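Stallora bench cell, reviewed after nine months at a computer refurbishing shop

We take in retired office desktops, test them, fix what can be fixed and sell them on. Last winter the owner bought a Stallora cell, a single arm with a two-finger gripper and its own bench, to take over part of the rebuild line. I run the second bench. This review covers what it is like to work next to the thing, and less what it does for the accounts.

Setup took longer than the quote said. The arm was bolted down and moving in a day, but each model of tower needs its own program and its own fixture plate. Lejla Nedeljković, who had been on memory and drives for years, ended up doing most of that. She now prints the plates herself and keeps 33 of them on a rack. Her pay went up in July. I mention it because the vendor's brochure talks about "no new skills required" and that was wrong in our shop.

What it does well is the dull reaching. Towers lie open on their side, and the arm works down into the case from the back, where the rest of us used to lean in with a wrist against the metal. My hands have fewer cuts. It has done 1823 units so far and the rework pile is no bigger than before.
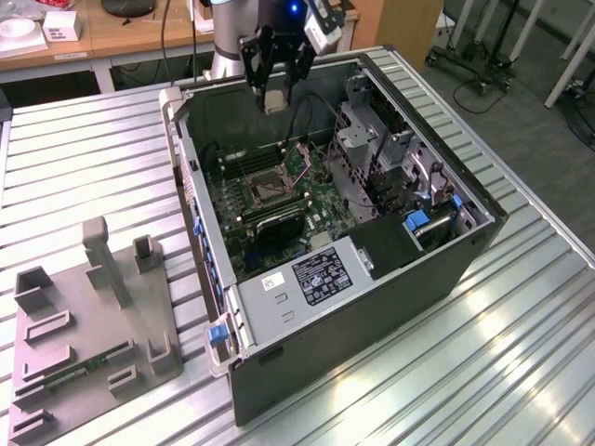 Does the cell replace a technician?

In our shop it replaced most of one person's bench hours, and those hours went into fixtures, programs and checking. No one was let go, but when Norbert Rácz retired his place was not filled.

Cables are the weak spot. A loop that has sprung up over the board will stop a run, and somebody has to walk over, tuck it away and restart. On older cases that can happen several times before lunch. You don't get to settle into your own work the way you used to, and Manaia Nepia asked to move to laptops for that reason.

The software is fair. Error messages are in plain words. Changing the order of steps is easy — changing a grip point is not, and support took two calls to explain it.

Noise is low. The stop button is within reach from both sides of the bench, which I would insist on.

I would buy it again for a shop that sees the same few models over and over. If your intake is mixed, wait, or budget for a full-time person to look after it. Ask the people at the bench before you sign. We were told after.

Four stars out of five. Updated October 3, 2025.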